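The blue spoon, the teal plate and a table that finally makes sense

I have been going on about picnic tableware since roughly Easter, so those of you who come here for the sewing can skip this one. Everybody else, get the kettle on, because I have fallen completely in love with blue.

It started with a tin box of odds and ends at the Monday market in Plendham. I went for tomatoes (I did get tomatoes) and came home with seven mismatched spoons, a butter dish with no lid and a very heavy jug I had to carry in my arms like a baby. Dae-han Won, who has the stall by the bus stop, let me have the lot for less than the price of lunch. He also told me I'd be back for the cake forks, and he was right, I was back within the hour!

Anyway, what came out of all that sorting was a rule for setting a small table. I used to put everything out in white and then wonder why it looked like a school canteen. Now I pick one colour and let it wander. It doesn't have to match. A greeny blue next to a proper bright blue is lovely, and if one piece has a bit of pattern or shine to it, so much the better. Then I put one big dark thing in the middle to hold it all together — a tray is perfect — and leave the wood bare. No cloth, no runner, nothing to iron.
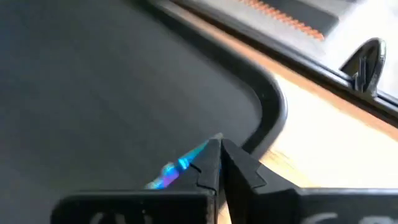
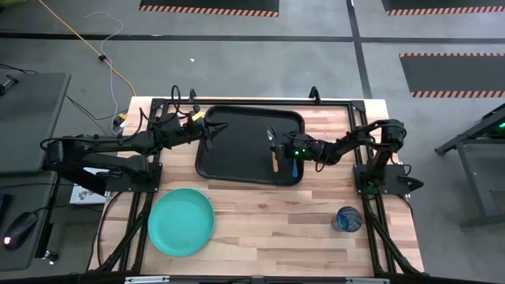
Black tray, bare wood and plenty of blue.

The swirly glass might be my favourite. I do like a glass with some texture to it, it makes even tap water feel like an occasion. And that teal plate! I-seul Do says teal is only good for bathrooms and I am ignoring her. Put a slice of lemon cake on a teal plate and then tell me it's only good for bathrooms. Apricots too, or half a boiled egg if that's the kind of morning you're having.

The blue-handled spoon with its shiny silver bowl is just the sort I'm always hunting for. I think a coloured handle does more for a table than flowers do, and you don't have to change the water. If you find some second-hand, have a good look where the handle meets the metal, as that's where old ones go wobbly. I wash mine by hand and dry them straight away. I lost a lovely green one to the dishwasher in August and I'm still cross.

As for trays, go bigger than you think, and get one with a raised rim. Mine is 60 cm long and I wouldn't want it any smaller. It has to take the teapot, the jug, the jam and whatever I've forgotten until the last minute. Rounded corners are kinder to your hips when you're squeezing past with both hands full (I speak from experience).

Next on my list is bowls. Hannelore Kälin has promised me first look at a box from her aunt's house, and she thinks there are some little speckled blue ones at the bottom. I've already cleared a shelf.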